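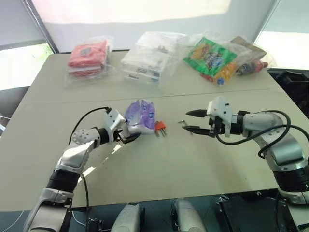 April
By Meron Gashaw

Left arm fault at the Bramley bench

The packing cell at Bramley stopped 7 times in one shift, each time with the same message: left gripper, position lost. On the last stop the left arm let go of a packet above head height and the packet landed outside the marked area. There were no injuries. The cell was taken out of normal use and the operator filled in a report.

We had run 3,958 picks on that gripper before the first stop. Woldemariam, who supplied the arms, asked for the log and replied the next morning. Their view was that a fixing screw at the wrist had worked loose and was letting the gripper turn slightly under load. The controller, a Futadar unit, read this as a lost position and cut the grip. It should have held the grip and stopped the arm, and that setting has now been changed.

Bench check: a purple packet in the left gripper, just above the table. The right gripper is open, with a small hex key lying on the table in front of it. The rest of the packets are along the far side.

Until Brellel have signed off the repair, these limits apply:

Speed is held at 40 per cent on both arms.
Nobody reaches over the table while either arm has power.
Wrist screws are checked every 200 picks and the check is written in the book by the door.
Any position message means a full stop and a call to me. Please don't clear it and carry on, even if the arm looks fine.

The spare gripper is on order.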